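Sirutier Simulation Pack: Frequently Asked Questions

Which arm is included?
A Franka Emika arm with a parallel gripper. Other arms can be loaded through the Waaka importer, sold separately.

How many scenes do I get?
The base license has 100 tabletop scenes. The extended license has 200.

Can I add my own objects?
Yes. Meshes go in the Mindon folder and need a collision file with the same name. Missing collision files are logged as error 428 and the object is skipped.

How many machines does one license cover?
It covers 2. Deactivate one before moving to a third.

Is rendering required during training?
No. Start with the headless flag. Camera output can be turned back on per scene. 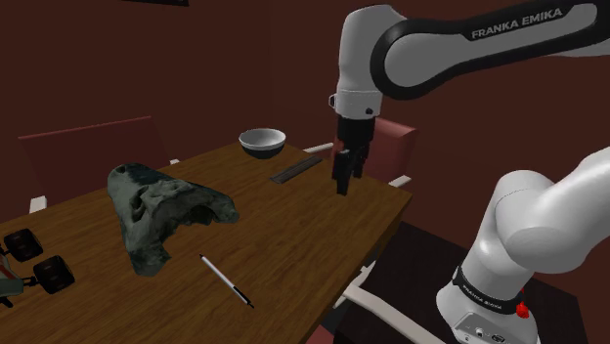
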